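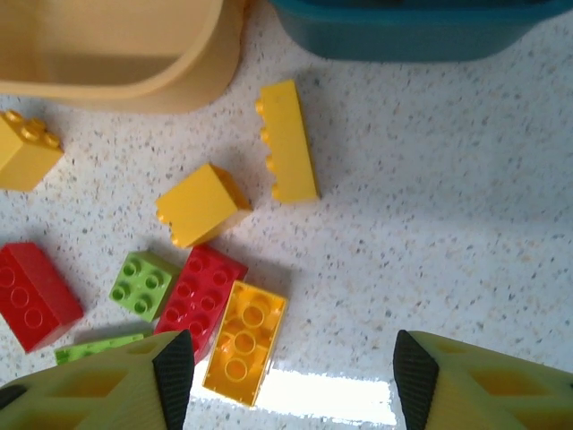

Is it worth going to a wedding fair if you're only the best man?

Once, for an hour, with your wallet left in the car. I went to the August one at Salora, the big hotel outside Mirkness, as my brother had a cold and his fiancée wanted someone there to look at suits. I came home with a tote bag full of leaflets and very little I'd trust.

Doors opened at ten. You queue in the lobby, you write your email address on a card, and they give you a sticker that says BRIDE, GROOM or GUEST. I asked for best man and got GUEST. From then on no stallholder would look me in the eye until I said the word "budget", after which they looked at nothing else.

The fair takes up the ballroom and the corridor behind it. The ballroom is handsome enough, if you like chandeliers, but it was set up for a wedding that no one I know will ever have. There was a top table laid for show with more glasses than I could find drinks for, and the woman from the hotel kept calling it "a typical day". I asked what a typical day cost. She said every couple was different. I asked what the last couple had paid and she went off to find a brochure. The brochure says "from" in front of every price and has a page at the back on service charge, corkage and the fee for staying past midnight, all in a smaller type than the rest.

Suits, then, as that was my job. Kobori had the largest stand, with a rail down one side and a curtain you could change behind. Their fair offer was seven suits for the price of six, which sounded good until I worked out that we need four. The man said we could add the fathers. We have the fathers. The fathers are in the four. Hire for our lot came to 397 pounds, with shoes extra and a "damage waiver" extra on top of that, and the price was only good if I put down a deposit before I left the room. I've never understood why a suit should cost more at teatime than it does at noon. I did try on the grey one. It fitted well across the shoulders and I'll admit the cloth was better than I'd expected. The trousers were for a taller man.

Zumus do photo booths, light-up letters and a thing they call a guest journey, which I had explained to me twice. As far as I can tell it is a set of signs telling people where the bar is. The booth itself looked fun and there was a queue for it all morning. They wanted a three-hour minimum, and at every wedding I've been to the booth is dead once the band starts — so you're paying for two hours of a curtain.

There was also a talk on speeches at half past eleven, and I'd hoped to get something out of that one. The speaker told us to keep it to 7 minutes and then spoke for forty. His main tip was to open with a joke about the weather. He sells a speech-writing package, and most of the rest was about the package.

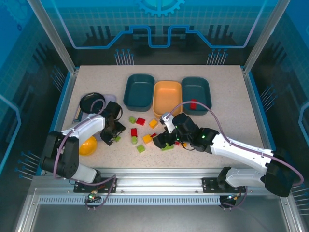

Charmaine Cele wrote to me after I'd grumbled about all this in the last newsletter, and she thinks I've been unfair. She went to the same fair the year before, found her florist there and got a proper discount, and the trick in her view is to walk straight past the big stands and talk to the small traders in the corridor. She also says the hotel will give you real prices if you ring up midweek and ask for the events office by name.

Fair enough, and I did like the corridor better. There was a couple selling cheese towers who gave straight answers and had their prices written on a card. The florist I spoke to told me flat out that peonies were a waste of money in our month. I took her number, and my brother's fiancée has rung her since.

I'd still say the offers need checking. When I got home I looked up Kobori's normal hire price and the fair price was lower, though by less than the cost of the shoes. We're going to try the shop on the high street first. Parking at Salora was six pounds, by the way, and the sign is behind a hedge.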